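Visiting Pinier: the questions I get asked most

I've been going to Pinier with my family for nine summers now, and ever since I put up my first post about the island my inbox fills up every spring with the same questions. So I finally sat down and answered them all in one place. If yours is missing, leave a comment and I'll try to get to it (I'm slow, but I do read them!).

How do I get there?

By boat from Grenero. There's no airstrip and I hope there never is. The ferry goes twice a day in summer, once in the morning and once in the late afternoon, and it drops to a single crossing after October. Buy your ticket at the blue kiosk on the harbor wall, not on the boat, where they charge you extra and sigh at you. If you get seasick, take the morning crossing. The wind picks up after lunch and I've regretted that second coffee more than once.

Do I need a car?

My husband says yes, I say no. The road only goes around the southern half, and the bus covers nearly all of it. What a car gets you is the freedom to stay at the north beaches until dark, because the last bus leaves the Masilela turnoff at 6:30 and the driver doesn't wait. We rent one for 2 days out of our stay and walk the rest of the time. If you do rent, book before you come. There are two places at the harbor and in August they are both out of cars by breakfast.

Which beach is best?

Oh, don't make me choose. Okay, Masilela, if you can manage the path down. It's a narrow cove with coarse sand and the clearest water I've ever put my face in, and by late morning the cliff gives you shade on the left side. Bring water shoes. The entry is rocky and there are urchins tucked in the cracks (my son can tell you all about it).

With little kids I'd go to the town beach instead. It's shallow for a long way out, there's a shower and a toilet, and you can get grilled corn without leaving your towel.

How hard is the walk to Drondus?

Drondus is the old lighthouse at the north tip, and it's a proper walk, so please don't do it in flip-flops. It took us a little over 2 hours each way with stops. The first half is an easy farm track between stone walls. After the second gate it gets steep and crumbly, and there's a stretch along the cliff where I held my daughter's hand the whole way, even though she was fourteen and furious with me. Start early. There's no shade and no water, and the goats will take your sandwich if you put it down.

You can't go up inside the lighthouse anymore. You can sit against the wall and eat, though, and the view back over the whole island is worth every blister.

Is there an ATM?

One, next to the pharmacy, and it runs dry on weekends. Bring cash from Grenero. The bigger restaurants take cards now, but the bus, the market and the corn man don't.

When is the market?

Wednesday morning, in the square behind the church. Go before ten for fish. The honey is wonderful and so are the flat little cheeses wrapped in leaves, but they don't travel well. I know this because of a suitcase I no longer own.

Where should I stay?

We always rent a room in the old town, up the steps behind the harbor. It's noisy until midnight and then beautifully quiet. There are maybe 1,000 people living on the island year round and it feels like half of them rent out a room, so you'll find something outside of August without much trouble. If you want a pool and a breakfast buffet, there's one hotel on the south road. I've never stayed there, but the terrace does a very nice lemon drink.

Can I camp?

Only at the campground by the south beach. Wild camping isn't allowed, and with the fires they've had I completely understand why. The pitches near the water go first and get the most wind, so I'd take one by the pines.

Is the boat trip around the island worth it?

Yes! It was 30 a head last time, lunch included, and they stop twice so you can swim. The second stop is a sea cave you can't reach on foot. Sit on the right side going out. If the sea is rough they'll cancel and move you to the next day, so don't leave it for your last afternoon like we did.

What's the weather like in fall?

My favorite time, if you can get away. The sea is still warm well into October, the paths are empty and everyone has time to talk to you. You'll get a storm or two. Pack a real rain jacket, and check the ferry notice board the evening before you leave. 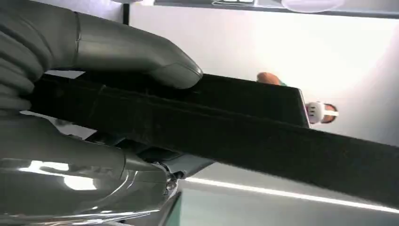

Senyo Agyeman wrote to me that the morning ferry was canceled two days running when he went in fall, and that he ended up sleeping a second night over the bakery, so give yourself a spare day if you have a flight to catch on the other side.

Can I bring my dog?

On the ferry, yes, on a leash and out on deck. On the town beach, not in summer. Masilela is fine, though you may have to carry a small dog down the last bit.

Comments

Delali Zakaria
We did Drondus with the early start and still ran out of water. Take double what you think you need. Gorgeous walk though!

Kobe Vanhove
Is the bus back from Masilela still at 6:30? A sign at the harbor said 6:15 when we were there.

Bernice Agyeman
Kobe, it was 6:15 for us too. We ran for it.

Kwabena Wumbei
Do you need to book the boat trip ahead or can you just turn up at the harbor?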